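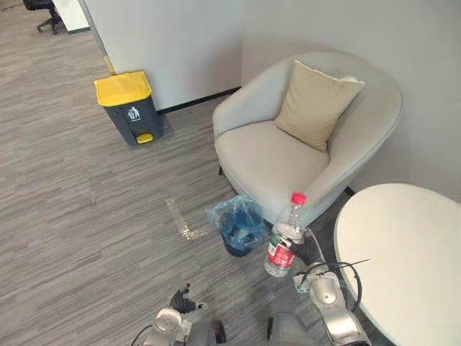 Review: Purnham Floor Task Practice Guide for Mobile Manipulators, second edition

Reviewed by Apinya Pongsiri

Scope

The guide covers small-object pickup and disposal in offices: bottles, wrappers, paper. It runs to 751 numbered clauses in 3 parts. Part 1 is terms, Part 2 is workspace setup, Part 3 is operation and records. Industrial cells and outdoor litter work are excluded. I used it for the Khunthong office trials, alongside our older Tevness checklist.

Workspace setup

Part 2 is the strongest section. It asks for start marks on the floor, a written furniture list, and a check of the marks before each session. The mark clauses give a tolerance for placement but say nothing on edge lift or glare, both of which matter on carpet. The Tevness checklist handles this better in half a page.

Containers get a full chapter. Each one must be named in the task sheet by type and opening method, so that "the bin" never appears without a qualifier. We adopted this rule in March and have kept it.

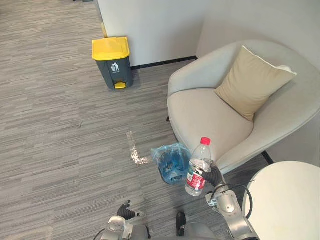
Grasp rules for thin-walled containers are in Part 3, and they need work. The guide treats a PET bottle as one object class, with a single closing force limit and no separate entry for fill level. A bottle partly filled with water, gripped around the middle and held upright, resists the fingers differently from an empty one. Carrying it with the cap up is sensible practice, but the guide lists this only as a recommendation. I would make it mandatory for any bottle that has not been confirmed empty. The idle arm rules are clear: gripper open, nothing held, clear of furniture.

Records

The log template is usable as supplied. Operators at Grudell filled in 400 entries with it and asked for 2 changes: a field for liner condition and a larger notes box. The current template has neither.

Verdict

Recommended for Part 2 and the log template. Part 3 should be used with a local supplement on grasp force. The index omits "liner" and "lid," so search the PDF instead.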